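Section 2. Before You Order: Planning and Budgeting Your Mendent Bench Setup

I wrote this section after helping three small shops buy their first tabletop arm, and after making most of the mistakes in it with my own money. If you already have everything on the bench, skip ahead to Section 3 and start bolting things down. If you haven't ordered yet, stay with me, because the order you buy things in matters more than you'd think!

2.1 Write down the job first

1. Take a sheet of paper and write one sentence saying what you want the arm to pick up and where you want it to go. One sentence. If you need a second one, you have two jobs, and you should plan for the easier one.

2. Gather up the real items. I mean the ones you handle every day, with the wrinkles and the bent corners, and please don't use a nice clean block from the demo kit.

3. Sort them into hard things (boxes, jars, tools) and soft things (bags, pouches, folded cloth). Soft things take longer to set up, so give them more hours in your plan.

4. Measure the widest part you expect the fingers to close over, and the thickest. Write both down. You'll need them in 2.3.

5. Weigh the heaviest item full. Howard Bloxham weighed all of his empty and then wondered why his arm sagged, and he still hears about it from me.

Note: If an item has a zipper, a strap or a drawstring, mark it on your list. These are the parts that end up between the fingers when you least want them there, and you'll want to try gripping on both sides of them.

2.2 Set the budget

My first full bench came to 1495 dollars before I bought a single spare. That was with a used Coleo arm, a basic wrist camera and a table I already had. You may pay more or less, but I like having one real number to start from, so there's mine.

Here's how I go about it now:

1. Price the arm and its power supply together. Some sellers list them apart, and the supply isn't cheap.

2. Price the gripper with two sets of fingers. You will want to swap them, and you will scratch the first set.

3. Add the wrist camera, its bracket and a cable long enough to follow the arm through its full reach. I budget 35 dollars for cable and clips alone. It sounds silly until you've watched a short cable yank itself out of the socket.

4. Add 10 percent for things you forgot. I've never had any of that left over.

5. Put your own hours on the page too, even if you don't pay yourself. Setup time is the biggest cost on most small benches, and it's the one people leave off.

Caution: Don't spend the spares money on a bigger arm. A bigger arm with no spare fingers sits idle the first time one cracks, and shipping in July, when half the suppliers are on vacation, can be painfully slow.

2.3 Choose the gripper

For most of the work I see, two plain fingers are plenty. Suction looks great in videos — I bought a suction kit myself, and it's in a drawer — but it wants a flat, smooth surface that doesn't let air through. Fabric is none of those things.

1. Look at your measurements from 2.1. The fingers should open wider than your widest grip point with room to spare on both sides.

2. Check how the fingers meet at the tips. For thin, floppy items you want them to close all the way, with no gap.

3. Ask the seller whether the grip force can be set in software. If the answer is vague, ask again.

4. Ask what replacement fingers cost and how long they take to arrive. Get that in writing.

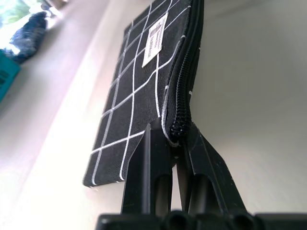 With soft goods, I always plan for more than one way of taking hold. An edge grip keeps most of the item clear of the fingers, and that's handy when you need to hang it, turn it or drop it into a bin. A grip across the middle feels safer, but it bunches the fabric up and hides the part you may want the camera to look at. Try both with your own items before you settle on finger shape, and if the seller will lend you a demo set for a few days, say yes right away.

Note: My friend Oldřich Charvát swears by the Rarau rubber pads on his fingers. I find them too grabby for cloth, and they don't let go cleanly. We've agreed to disagree, so budget for one pair of pads and see whose side you're on.

2.4 Plan the table and the light

1. Pick a table that doesn't wobble. Lean on it with both hands. If it moves, fix that before you spend anything else.

2. Leave clear space all the way around the arm's reach, and add a little extra on the side where you'll stand.

3. Think about windows. Daylight is lovely and free, but it changes all day long, and a wrist camera tuned at 9 a.m. can behave very differently at 4 p.m. A cheap shade usually does the trick.

4. If your items are dark, plan for a light tabletop so the edges stand out. If they're light, go the other way. A roll of colored paper is a fine way to test this for next to nothing.

5. Make sure there's an outlet within reach that isn't already running a heater or a compressor.

Caution: Plan where the emergency stop will go now, while the table is still bare on paper. It belongs where your hand lands naturally, on your side of the arm, and you should never have to reach across the work area to hit it.

2.5 Place the order

1. Order the arm, gripper and camera first, and wait until you've confirmed the delivery date before you order anything else.

2. Save every order number in one place. The Jireš support form asks for the number off the gripper invoice, and mine was 123 emails deep when I needed it.

3. When the boxes arrive, open them the same day and check each part against the packing list. Return windows are short.

4. Keep the foam and the boxes until the arm has run for a full month.

Once everything on your list is ticked off, clear the table, find your hex keys and go on to Section 3, Mounting the Arm.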